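Subject: Re: [manip-bench] Tapered fingers vs wide pads for the beam pick, first numbers
Date: 2026-02-24

Replying on-list as a couple of people asked for the same thing off-list.

> We're looking at the same choice for the Plivstead cell and I'd like
> to know how you're comparing the two finger sets before we cut any
> metal. Specifically:
>
> 1. Are both fingers running on the same controller gains, or did you
> retune for each?
> 2. What counts as a success? Lifting a part off its support is a lot
> easier than putting it back on.
> 3. How much of the result do you think comes from the contact model
> and not the finger?
>
> We had a bad run last April where the sim told us the wide pads were
> better on everything, and on the bench they kept clipping whatever
> was sitting next to the part. I don't want to repeat that. If you
> have a view of the layout you're using, that would help too.

Taking those in order.

**1. Gains**

Same gains for both. We started out retuning for each finger and gave it up. The retuned runs were a bit better across the board, but it got hard to say what was being compared, and the tuning took longer than the trials. So the wrist stiffness, the closing speed and the force limit are all fixed at values that are reasonable for either finger and ideal for neither. The controller is the Jenano stack, stock build, with the impedance mode switched on and nothing else changed. I can send the config to anyone who wants it.

The one exception is the approach height. The wide pads need to come in higher to clear the neighbouring blocks, so they have their own waypoint. I don't count that as tuning, but you might.

**2. Success**

There are two separate scores and I'd ask people not to add them together.

- *Lift*: beam leaves its support, stays in the grip for the hold period, and no other block moves more than the tolerance.
- *Replace*: beam goes back on the support and is still there when the fingers have opened and withdrawn.

The neighbour tolerance is the part that matters for your clipping problem. Our first version of the scoring didn't have it, and the wide pads looked excellent. Once it went in, a good share of their lifts turned into failures. If your April runs were scored on lift alone, I'd go back and rescore them before blaming the contact model. You should be able to do it from the logs if you kept object poses.

**3. Contact model**

Some of it, certainly. The tapered finger makes a small contact patch, and the solver doesn't love small patches against a long flat face. We see the beam yaw in the grip more than I'd expect from a real rubber-faced finger. Halving the time step reduced the yaw and didn't get rid of it. Changing the friction model to the elliptical cone helped more. My view at the moment is that the sim is hard on the tapered finger for yaw and easy on the wide pads for anything to do with compliance, so the gap between them is probably wider in reality than we're reporting. I can't back that up until the bench work is done.

**Results so far**

1,071 trials in total across both fingers, start poses randomized. That includes the runs we threw out for a collision mesh problem on the wide pads, which I've left in the log with a flag set so that nobody has to take my word for it.

What I'm comfortable saying:

- On lift with nothing near the beam, there's no difference worth reporting.
- On lift with neighbouring blocks close by, the tapered finger is clearly better. Nearly all the wide pad failures are a neighbour being pushed.
- On replace, the wide pads are better. They hold the beam level. The tapered finger lets it rotate, and then it goes down crooked and slides off.
- Tilting the wrist to 45 degrees on approach helps the wide pads with clearance and makes no difference to the tapered finger.

I'm not giving percentages yet. The flagged runs aren't spread evenly between the conditions and I'd like to rerun those before anyone puts a figure in a slide.

**Grip position**

We grip out on the overhang, well away from the support. Gripping close to the support gives less yaw, but there's very little room for anything to get down there, and the wide pads can't do it at all in the tighter layouts. The overhang was the only place both fingers could reach every time. It does mean the beam's weight is acting off-centre, and I expect that accounts for part of the replace result. If the Plivstead part is symmetric and you can grip it in the middle, your replace numbers should come out better than ours with either finger.

**Layout**

Blocks under and beside the beam, with open space below the overhang for the finger to get down near the surface. Everything is rigid. The view below is low and fairly close, and I've been using that one for checking finger clearance because the overhead camera hides the gap under the beam completely.
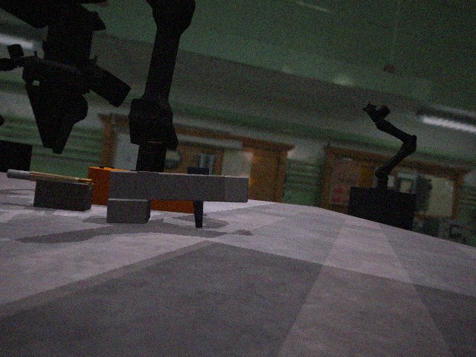 *Sim render, tapered finger at the beam overhang. Orange block behind, support block under the left end.*

Worth watching for if you set up something similar: the arm column comes down behind the beam, so any scoring you do from a single front camera will lose the upper part of the finger. We score from simulator state and only use the cameras for eyeballing. If you plan to score the bench trials from video, put a second camera off to one side.

The shadows also turned out to be useful. With soft shadows on, it's easy to judge how far a fingertip is off the surface. With them off I was misreading contact in replays. It costs render time but nothing in the physics, so I leave them on for the replays I mean to look at.

**Still to do**

- Rerun the flagged trials with the corrected pad mesh.
- Try the Tannous fingers, which sit between the two in width. I have the model but the inertia values in it look wrong, so I'm waiting on a corrected file.
- Bench trials with 2 of the layouts, one open and one tight. The Prarik gripper is already on the bench arm and takes both finger sets with the same adapter.
- Check whether closing speed matters. I've assumed it doesn't and haven't tested it.

If you're cutting metal before the bench trials are finished, I'd make the tapered set first. It's the cheaper of the two to get wrong, and the tip width can be changed with a new insert. For a cell where the part has to be put back precisely, though, I'd hold off until we have replace numbers from real hardware.

One question back to you: what spacing do you have between the part and its nearest neighbour at Plivstead? If it's generous, most of the case for the tapered finger goes away and you may as well have the wide pads. The CAD export you sent has the fixture in it but not the neighbouring parts, so I couldn't measure it from that.

Logs and layout files are in the usual shared folder, under the finger comparison directory. The readme is out of date on the scoring, so go by this message until I've fixed it.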